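Bedness lost and found gets a home of its own

If you have ever left a glove on the number 5 bus, there is good news from Bedness. The town's lost and found has moved out of the cupboard behind the ticket office and into the old print shop on Girkaron Street, and it is a joy to visit!

The new place opened in March with longer hours, a proper front counter and a long wall of shelves where people can look for their things without anyone having to dig through sacks for them. Geetha Iyer, who runs it, spent most of the winter sorting what had piled up in the cupboard over the years. She got to 86 umbrellas before she stopped for lunch on the first day.

"People come in feeling a bit silly about asking," Iyer said. "Then they see the shelves and they cheer right up. Everyone loses things."

Until now, anything left on the buses, at the pool or in the library was kept in three different places, each with its own rules. A scarf dropped between the pool and the bus stop could end up in any of them. Under the new system it all comes to Girkaron Street by the next morning and gets a paper tag with the place and the time it was handed in. Phones, keys and wallets go in a locked cabinet, and you will need to describe them before they are handed back. Everything else goes out where you can see it.

The waiting time has changed too. Items used to be kept for 17 days, which was hard on anyone who went away for a while. They will now stay on the shelves for 24 weeks, and coats and school bags even longer. What is still there after that goes to the thrift store in Hutden, which has already asked for first pick of the children's books. 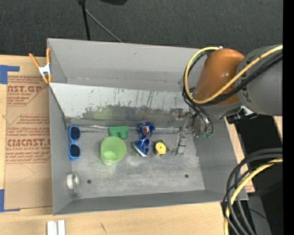

Small things are the hardest to match with their owners, Iyer said, and toys most of all. A parent may not notice that one is missing for a month, and a four-year-old can't always say where it was last seen. She would love families to stop by and look even if they aren't sure they lost anything. One stuffed rabbit has already gone home to Peng, over an hour away on the bus, after a grandmother spotted it through the window - she had only come in to ask for directions.

The shop is open from 10 a.m. to 6 p.m. and there is no charge to claim anything. Found items can be handed in at the counter, to any bus driver, or at the library's front desk.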